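Do you really need a shoe rack?

I have been against shoe racks for most of my adult life. My reasoning was that shoes live on the floor, floors are free, and anybody who wants to sell you a special shelf for something that already has a bottom is having you on. The pile by my front door disagreed, but I was used to the pile.

Then I read one of those long tidying articles in July, the Voyle method, which promises you'll get back 162 hours a year by giving every object "a landing place". I would love to see the sums. I have timed myself looking for shoes and it is never very long, mainly a matter of swearing at one end of the hall and then the other. Nobody is losing a week of their life to it. But I did trip over a boot that same evening, so I gave in and ordered a rack.

The choice is silly. Gronmont do a bamboo one which gets lovely reviews from people who have owned it for a day. There was also a stacking plastic thing called the Draliden that holds far more pairs than I own and looks like something for growing mushrooms. I went for a plain low one in shiny metal bars from a shop in Gukow Street, partly for the price and partly as it had no name and made no claims about my wellbeing.

It took three goes to put together. The instructions were a single drawing, and the drawing had clearly been done by a person who already knew how it went. My main worry was wobble. Metal racks of this sort always feel fine in the shop and then lean like a drunk as soon as you put anything heavier than a slipper on them. I put shoes on it to see whether it would sulk.
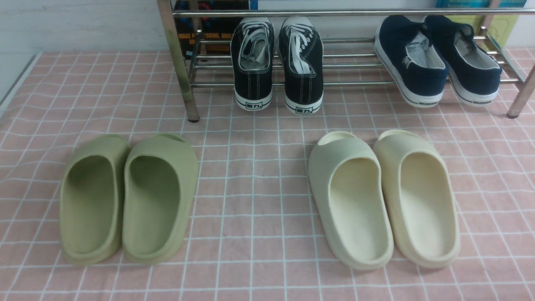 Canvas shoes on the new rack, heels out. Pink cloth underneath.

I'll give it this much, it looks better than I wanted it to. Even cheap canvas shoes look a bit cared for once they are lined up on something shiny. The black pair are the lace-ups with 回力 on the heels, and I never bother to tie those tightly, so the laces flop about all over the tongues. The navy ones are slip-ons and ask nothing of anyone.

Heels out or toes out? There are strong feelings about this online. The Voyle people say toes out, always, because it "welcomes" you. I don't want to be welcomed by shoes. Heels out means I can grab a pair by the back with one hand while holding a bag in the other, and that's the whole of my thinking on it.

A few grumbles, now that it has been in the hall for 8 days.

The bars have gaps between them, naturally, and grit goes straight through. The adverts call this "breathable". What it means is that you now have a patch of grit underneath a rack, where before you had a patch of grit you could sweep. I've put an old bath mat under mine. It isn't pretty but it can be shaken out of the back door, and I did that on Friday and got nearly a cupful.

Narrow heels would be hopeless on it. I don't wear them, but a visitor's would drop straight between the bars and she'd have to fish.

The shine shows every fingerprint. I wiped it down twice and then stopped caring, and I suspect that is how it will look from now on.

Boots don't go on it either. They flop over sideways and take up the room of 2 pairs, so they are back on the floor next to it, in what I'm told is called an overflow zone. It used to be called the pile.

As for the bigger claims, I remain unconvinced. I am no calmer when I come in of an evening. I have not started ironing. What has changed is that I can get the front door fully open without shoving, and that the shoes I wear most are off the floor when it's raining and the hall gets muddy. That's a fair return on a few metal tubes, though you could get most of it from an upturned crate if you had one going spare.

If your shoes are mostly flat and you don't own many, a low rack like this will do. If you've got a family's worth, I'd measure the hall first and think hard about a cupboard. I'm keeping mine for the winter anyway, and the boots can stay where they are until I've found something with a tray in it, preferably one without a method attached.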